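Section 2. Starting a Folding Shift with the Useck Hand Unit

1. Before the Thursday shift, the attendant signs in at the Drellus terminal and clears the previous count.
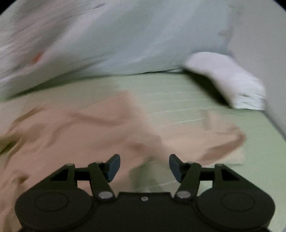
2. Attendants at Brennan no longer sort by hand before folding. Open both fingers fully before approaching the linen. A wrinkled peach sheet over a striped green one must be lifted as a separate layer.

Caution: Do not exceed 200 lifts without a rest break. 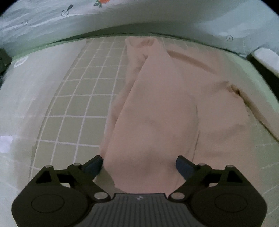
Who sets the pace of the work?
The attendant sets it, and the terminal follows.

3. Report faults to Souad Benjelloun — shift leads may not reset the unit.
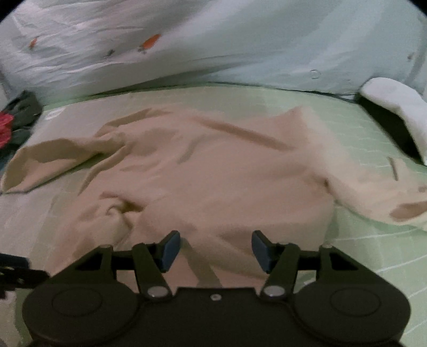 Figure 3. Long-sleeved garment before folding, fingers open.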